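3.2 Workcell and Task

The student project was carried out over one semester by two teams working under the supervision of Rocío Gallardo. Each team had access to the same bimanual workcell, which the course refers to as Piketti, for two sessions a week. The task was chosen for its everyday character: bowls are to be placed in a wire dish rack, with both arms sharing the space above it – a condition that the earlier single-arm exercises did not include.

Students operated the arms in pairs and recorded 120 demonstrations, each limited to 27 seconds. Patterned walls were used in all recordings so that the trained policy would not depend on a plain background. 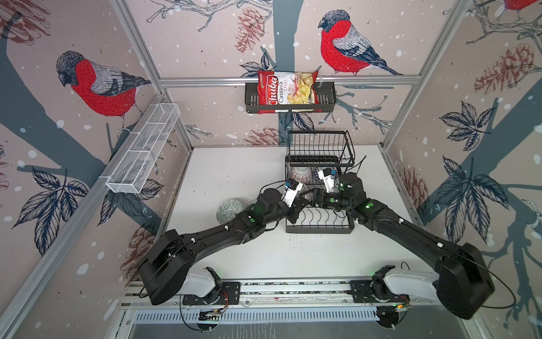 Figure 5. The Piketti workcell during the dish rack task. The two grippers meet over the rack, which holds two patterned bowls; a third bowl lies on its side to the left.

3.3 Grading of Demonstrations

Each demonstration was graded by a student from the other team, following a protocol written by Dardo Godoy. Recordings in which the arms touched each other were kept but marked – they were left out of training and used only in the error analysis of Section 4.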